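3.2. La pluma en reposo y la pluma en la mano

De todos los objetos de escritorio que entraron en el corpus Stirkeden, la pluma fue el que más nos sorprendió. La habíamos incluido casi por obligación, como pieza de comparación frente a las tijeras y la engrapadora, y terminó ocupando la sección más larga del cuaderno de campo. Un cilindro delgado, brillante, con el peso mal repartido a causa de la tapa, puesto sobre una mesa lisa: parece poca cosa, y sin embargo pocas tareas cotidianas piden tanta precisión a los dedos en tan poco espacio.

La superficie importa tanto como el objeto. Trabajamos sobre un tablero claro, amplio y muy liso, que refleja la luz de las ventanas y que ofrece muy poca fricción a un cuerpo redondo. Sobre papel o sobre fieltro la pluma se queda donde se la deja. Sobre el tablero desnudo, en cambio, un roce de la yema basta para que gire hasta que el clip toca la mesa y la frena. Llamamos a esa posición «reposo sobre clip» y la distinguimos del «reposo libre», en el que el barril apoya por completo y el clip queda hacia arriba o hacia un lado. La orientación respecto al borde de la mesa se anotó aparte; al soltarla sin instrucciones, casi todo el mundo la deja en diagonal.

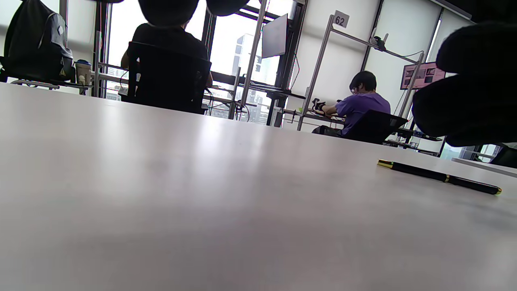 La preferencia por la diagonal merece un comentario, porque reaparece en todo el material. Cuando pedimos a los participantes que dejaran la pluma «como la dejarían en su propio escritorio», la alineación paralela al borde fue rara y la perpendicular más rara todavía. Wako propuso una explicación sencilla que nos convence bastante: la diagonal es el ángulo con el que el antebrazo llega a la mesa, y la pluma hereda la dirección del antebrazo en el momento en que los dedos se abren. Si esto es cierto, la posición de un objeto abandonado conserva información sobre el gesto que lo abandonó, una idea muy atractiva para quien estudia el orden y el desorden de los escritorios compartidos.

Registramos 120 sesiones en la sala de trabajo de Ciler, siempre en horario de oficina, con los demás puestos ocupados y la actividad normal alrededor. De ellas extrajimos 720 levantamientos válidos, es decir, episodios en los que la pluma pasa de estar apoyada a estar sostenida sin contacto con el tablero. Quedaron fuera los intentos interrumpidos y aquellos en los que el objeto rodó fuera del alcance del participante. La codificación la hicieron de manera independiente Natnael Wako y Rokeya Amarasinghe, con la plantilla Moges en su versión corta, y los desacuerdos se resolvieron volviendo al episodio completo.

Distinguimos tres estrategias de levantamiento. En la pinza directa, el pulgar y el índice bajan a ambos lados del barril y lo toman por el centro o un poco por detrás de él. En la palanca, un dedo presiona el extremo más pesado, el opuesto se eleva apenas y la otra yema entra por debajo. En el arrastre, la pluma se desliza hasta el borde y se recoge cuando una parte sobresale. La pinza directa aparece en 456 de los 720 episodios, algo menos de dos tercios, y es también la más veloz cuando sale bien. La palanca es más lenta pero muy elegante de observar: hay participantes que la ejecutan con una economía de movimiento que a nosotros, repitiendo la prueba, nos costó varios intentos.

El paso de una mano a la otra constituye un episodio distinto y lo tratamos por separado. Una vez en el aire, un objeto fino y alargado suele acabar entre las dos manos, sujeto por los extremos, y es en ese momento cuando el participante lo endereza, lo gira sobre su eje o decide con cuál de las dos va a seguir. Es una pausa corta, que las plantillas de codificación habituales pasan por alto, y nos parece uno de los hallazgos más bonitos de la serie.
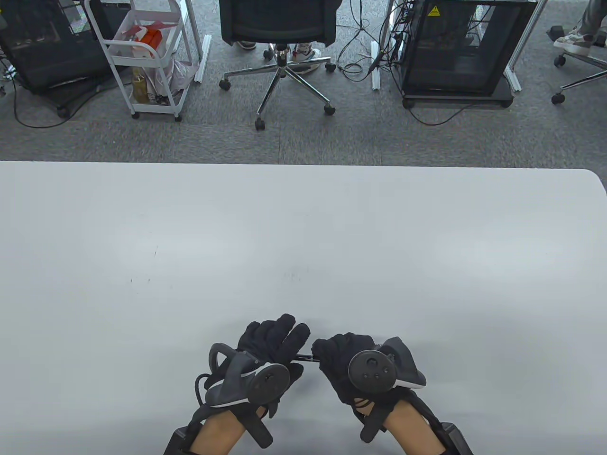

Durante esa pausa bimanual los codos casi no se mueven. El trabajo lo hacen las yemas, que ruedan el cilindro una fracción de vuelta hasta encontrar el clip. El clip funciona como referencia táctil: quien lo localiza pronto corrige la orientación en un solo movimiento, mientras que quien lo encuentra tarde tiende a soltar un extremo y volver a tomarlo. Amarasinghe observó además que muchos participantes buscan primero el extremo metálico, aun cuando no vayan a destapar la pluma. No tenemos todavía una explicación cerrada para esto. Puede deberse al cambio de textura entre el barril y el metal, o bien al peso, que en las piezas con remate metálico se percibe enseguida.

Los accesorios dorados, que al principio considerábamos pura decoración, resultaron útiles también para el ojo. Sobre un tablero pálido el barril negro destaca por contraste, pero no dice hacia dónde mira la pluma. El remate y el anillo sí lo dicen. En la aproximación, los dedos descienden en bloque y solo se separan cuando están ya muy cerca del objeto; ese último tramo es el que determina si habrá pinza o palanca.

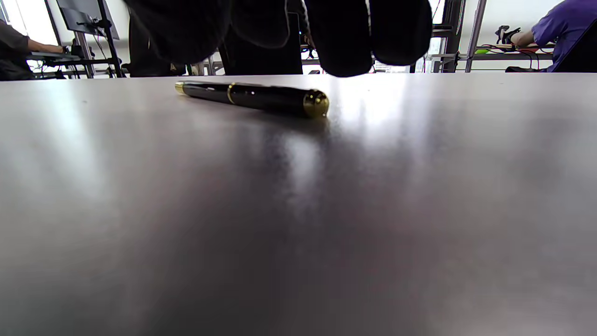

Conviene detenerse en el brillo. La laca pulida y el tablero liso devuelven ambos la luz de la sala, y con sol bajo el reflejo de una ventana puede cruzar la mesa entera. Un miércoles de noviembre, con la tarde muy despejada, las aproximaciones se hicieron visiblemente más cautelosas y la palanca ganó terreno frente a la pinza. Es una observación de un solo día y no pretendemos generalizarla, pero nos animó a anotar desde entonces el estado de la luz en cada sesión — una columna más en la hoja, que ahora no querríamos perder.

En cuanto a la devolución, el patrón más común consiste en bajar la mano hasta que las yemas casi rozan la mesa, inclinar la pluma y apoyar primero el extremo más alejado de la palma. El contacto progresivo evita el rebote y reduce el giro posterior. Solo cinco participantes la dejaban caer desde cierta altura, y en todos ellos el objeto terminó en reposo sobre clip. La figura 4 corresponde a un agarre a muy poca altura del tablero, con el clip orientado hacia abajo, configuración que en la plantilla recibe el código de sostén bajo.

Figura 4. Sostén bajo junto al borde lejano de la mesa. La pluma queda en diagonal, con el clip dorado a lo largo de la parte inferior del barril.

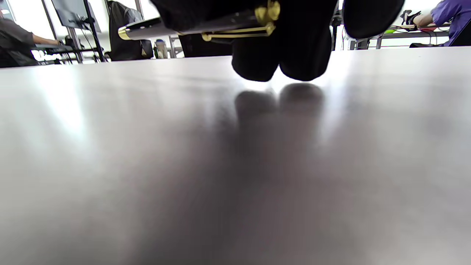

3.3. Comparación con objetos planos

Las tarjetas y la regla Grunik plantean el problema contrario. No ruedan, pero tampoco ofrecen costado por donde tomarlas, y la pinza directa prácticamente desaparece del registro. El arrastre hasta el borde pasa a ser la estrategia dominante, y la diagonal que describimos en el apartado anterior se conserva solo en parte.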